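Home | Projects | Open Calls | Members | Contact

Call for participants: two-arm pipe fitting build, Cleststead shared workshop

Bomia is the small robot group of the Cleststead shared workshop. We are looking for 3 people to join our evening build, where two robot arms must learn to pick up grey pipe pieces and fit them together. The work is unpaid, but materials are covered and you get a key to the workshop.

The project started in November as a home build in the garage of Hanne Manninen. It outgrew the garage and now has its own white table with us. The budget until now is 229 dollars for small parts, with the arms on loan from a member.
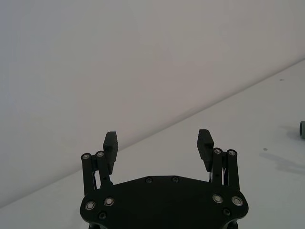 Gripper open, holding nothing. The pads have a ridged face.

What we need most is a person who likes mechanical details. The finger pads must hold a round pipe without letting it turn, and we want to test new pad shapes which you will draw and print yourself. If you know how to use a file and a caliper, this is already a good beginning. 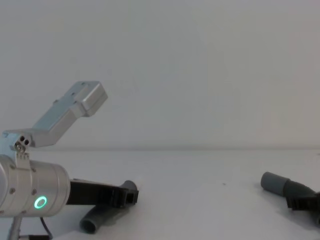
The second place is for somebody who writes Python. Our control program, called Dreka, moves each arm well enough alone, but the timing between the two is still weak. You would rewrite this part together with Hanne. Experience with motion planning is welcome — it is not required.

The third person will run the trials and keep the log. We plan 300 trials, in sets of 50, with straight pieces and elbows. It is patient work and you should write clearly. 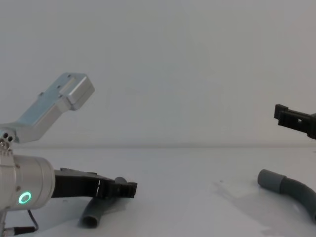
Short pipe piece under the left gripper, elbow on the right.

We meet two evenings per week, and we ask you to come to at least one of them. The working language is English, and all of us make mistakes in it. You must be 18 or older and do the workshop safety hour before you touch the arms.
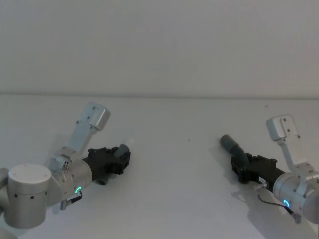
After the trials we will publish the drawings and the code for free use, with the names of all who took part. There is also an idea to show the build at the Hyvönen makers' evening, if the arms behave.

To apply, write a few lines on what you have built, also if it was never finished, and leave them at the Bomia desk or send them by the contact page. Please say which of the places you want. Applications are open until 19/04/2021, and Hanne will answer every one.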